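### 4.2 Open-day sessions

We ran the second part of the study during the open day at Bastau in April. Visitors could try the hand-held gripper at a table set with a white towel and a few small objects. Each person received a short spoken introduction from Meifang Xie or Jiahui Lu, then made 2 attempts. We recorded 400 attempts in total. The camera on the tool was the only one used, and no faces were recorded.

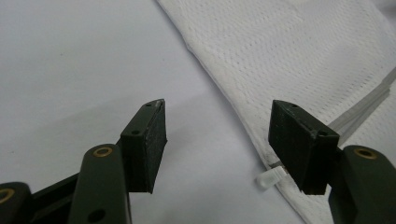
**Figure 3.** View from the gripper during an open-day attempt. The fingers are apart above the table, with the towel at right and a small translucent piece near its edge.

Most visitors needed no help after the first attempt. The common difficulty was height: people stopped too high and closed the fingers on air. Hongjun Li marked every attempt of this kind by hand and found 70. In the lab sessions (Section 4.1), where all operators had used the tool before, the same error was rare.

We kept these attempts in the data but left them out of the timing results in Table 2. Children under ten took part with a parent, and their attempts are reported separately.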